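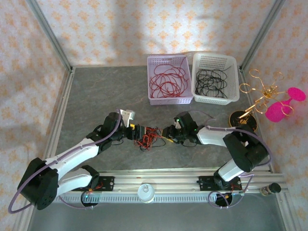
Re: [cuker-users] Voltage drop on long sensor runs

> We have 60 m of two-conductor cable between the Cuker logger
> and the last probe. The probe resets every time the Sasen
> relay closes. Is the cable too thin?

Probably. Measure at the probe terminals with the relay closed, not at the supply. The red/black pair carries both legs of the current, so use twice the run length when you work out resistance.

On the Floltport line we had the same resets. Moving the relay to its own pair cleared them. Firmware 102 also logs the brownout counter (register 688), so read that before and after any change.

If you can't pull new cable, put a local regulator at the probe and feed the run at a higher voltage. Check the relay coil rating first.

Does the Aasen board still ship without a flyback diode? Ours had none on 2 channels.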